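Progress report to the Lumenta Fund
Project: Shared Kitchen and Food Storage, Grustetti House
Prepared by Min-kyu So, project coordinator
February 3, 2022

Dear Teresa Brzozowska,

I send you the second progress report for our grant. It covers the period from September until the end of January. The financial table is sent separately by Henryk Krawczyk, so in this text I write only about the work and about what we learned from it.

1. Where we are now

The kitchen on the ground floor is open and in daily use. In the application we promised a place for 60 registered households, and at the end of January we had 59. One family moved to another city before the holidays and we did not yet give their place to a new one. There is a waiting list, and Zbigniew Sadowski will call the first family on it this month.

The electrical work was finished later than we planned. The first electrician found that the old line behind the stove wall could not carry the load of the new appliances, and we had to wait for a permission from the building owner. This took almost five weeks. During this time people could cook only on one side of the room, and we made a timetable for the evenings. The timetable was not popular, but it worked well enough, and some households asked us to keep it for the weekends. We kept it.

2. Storage of food

This was the biggest part of the autumn work. Before the grant, all dry food and vegetables stood in the corridor, in boxes of different sizes, and it was hard to know what belonged to the common stock and what was private. Now the common stock has its own shelves along the long wall, and private food is kept in closed bins with the name of the household. The bins were bought from Drolum. We ordered 100 pieces. The lids of the small size are not so strong as we hoped, and we asked the company for replacements. They agreed to send them, but we have no date yet.

Potatoes, onions and carrots come to us once in two weeks from the farm cooperative. In the first delivery we received 205 kilograms of potatoes at one time – too much for our shelves and for our people. A part of them started to sprout, and we gave what was still good to the school kitchen next door. Since November we order a smaller quantity and the waste is much lower. I would say that this was our most useful mistake, but it was also an expensive one, and you will see it in the table of Henryk under "Food purchase".

3. Cooking evenings

We held nine cooking evenings in this period. Zeyu Zeng leads them, and she also prepares the recipe sheets. The sheets are written in simple language, with few ingredients, and they use what is in the common stock that week. The most visited evening was the one with potato soup and flat bread. The least visited was the one about preserving cabbage, and we will not repeat it in spring.

Some participants told us that they do not feel safe with a knife, or that they never cooked for more than two persons. For them we started a small group that meets one hour earlier. They wash, sort and peel, and they learn to choose the right vegetable for each dish. We wanted to offer this group two times in a month. For the moment it is only one time.

4. Sorting and use of the vegetables

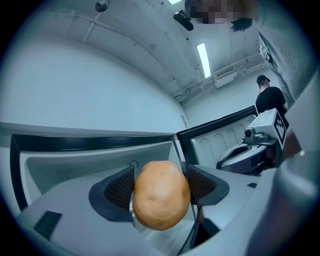
Sorting is the task that people in the early group learn first, and we made the rules for it as short as possible. A potato that is firm and has no green color can go to the common stock. If it is soft, or has long sprouts, it goes to a separate bucket and Zeyu decides about it. A smooth one with shallow eyes and only a few small dark speckles, like this one, is good for cooking whole in the skin, because there is little to cut away. The deeply marked ones we keep for soup. At the beginning the participants threw away too much, also potatoes with quite normal spots on the skin, and we had to explain this several times. Now a printed sheet with the rules hangs over the sink, in three languages.

5. Problems and changes

The planning software Prelix, which we wanted to use for the booking of the kitchen, is still not running. The older residents prefer the paper list on the door, and I ask for your permission to move the rest of this budget line to storage equipment. Henryk wrote the details in his table.

The ventilation is weak when all the stoves are on. The technician will come again after the heating season.

6. Plan until the summer

We will fill the free place, add the second meeting of the early group, and finish the labels on the shelves. We also want to talk with the farm cooperative about a fixed order for the whole spring. You are welcome to visit us at any cooking evening – please only write to me some days before.

With kind regards,
Min-kyu So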